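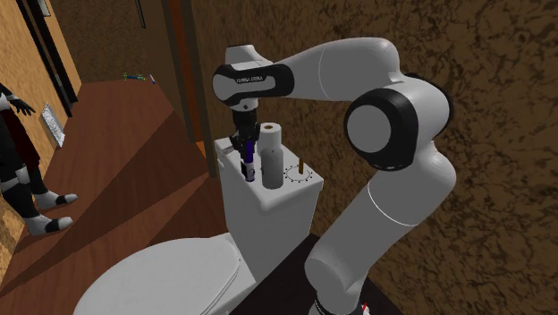 Simulated bathroom set passes 800 runs

The Droltcombe group now has 818 recorded runs in its simulated bathroom, all with a single arm working over the top of a toilet tank. Bottles and toilet paper rolls are the main items so far. Each run is replayed and labelled before it goes into the Kellovia training set – 37 were dropped in May for bad grasps. Wall and floor textures change every 10 runs. The next batch moves to the laundry, with six new layouts.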